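Home | Skills | Knots and Sutures | Instruments | Contact

Closing a Straight Incision with Interrupted Sutures: Notes for Practice

I wrote these notes for the new trainees in our skills course, after many of them asked me the same questions. They are for practice on tissue under supervision, and they don't replace your teacher. I suppose that you already know how to load a needle and how to make a square knot.

An interrupted suture is one stitch with its own knot. You tie it, you cut it, and you go to the next one. It takes more time than a running suture, but if one stitch fails the others still hold. For a beginner it has one more advantage, which is that a bad stitch can be removed alone.

What you need

A needle driver, a fine forceps or grasper for the other hand, scissors, and a curved needle with thread. Choose dark thread for the first weeks. You will see your knots better and your mistakes also. Cut the thread to 12 cm if you tie with instruments inside a small space. Longer pieces make loops everywhere, and you will spend your time on looking for the end.

Loading the needle

Hold the curved needle a little behind its middle, with the tips of the jaws and not deep in them. The needle should stand at a right angle to the driver. Check this before every bite. My colleague Lindiwe Matlala makes her students load and release the needle 40 times before they are allowed to touch the tissue. They complain on Wednesday and thank her in July.

Taking the bite

Start at one end of the incision and work toward the other. Bring the point to the surface so that it enters straight down, then turn your wrist and let the curve of the needle do the work. If you push it forward in a straight line, the hole becomes larger than the needle and the tissue can tear.
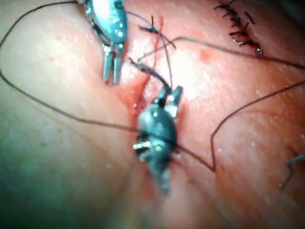

The second instrument has a quiet job, but please don't forget it. Keep its tips near the place where you will need them, and close them softly only when you must lift the edge or receive the needle. Squeezing the edge hard will bruise it. When the point comes out on the far side, wait until enough of it is visible, and take it behind the point, never on the point itself.

The distance from the edge must be the same on both sides. I use 2 mm for small work. If one side is deeper than the other, the edges will sit like a step.

Tying and cutting

Pull the thread through until a short tail remains. Make one double throw, lay it flat, and bring the edges together until they touch. Stop there. The most common fault I see is a knot pulled too tight. Then make two single throws in opposite directions. Put all the knots on the same side of the wound, and cut the tails short but not at the knot.

Spacing

Make the distance between stitches even. Look back at your row after every third stitch, because small errors grow along the line. If the edges open between two stitches, add one there before you continue.

Ruwan Pramanik asked me how long a practice row should take. My first one took 19 minutes and it was ugly. Don't use a clock until your knots are flat every time.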